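How a robot learns to pack a box

A robot arm cannot decide anything by itself. It follows software, which is a long set of instructions stored in a computer. At Mirside, the software that runs the packing robots is called Skero.

Skero has two main jobs. The first is called perception. This means working out what is in front of the camera and where it is. The second is called planning. This means choosing how the fingers should move.

Nobody could write a separate rule for every packet in a shop. Instead, Skero learns from people. A person holds a gripper in their hand and packs a box, and a camera on the gripper records each move. Skero has learned from 1,507 of these recordings so far. Most last 30 seconds or less.

After that comes practice. Skero tries out its plans on a pretend robot inside a computer, where nothing can get squashed. It must pack 50 pretend boxes before it is allowed to move a real arm.

Planning a grip means choosing where each finger goes and how far to close it. Crisps need a gentle squeeze and a tin can take a firmer one. The green packet of peas is held between two padded fingers, over a white box with other snacks already in it. From a recording like that, Skero can learn how far apart the fingers were and which way they pointed – two numbers it will need when it plans a grip of its own.
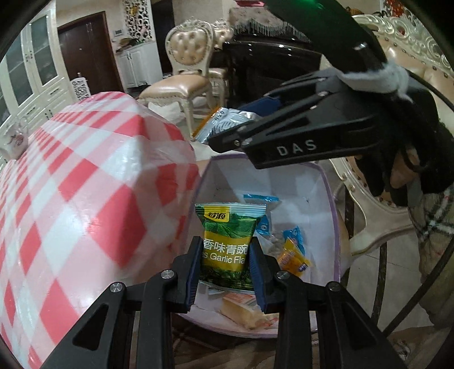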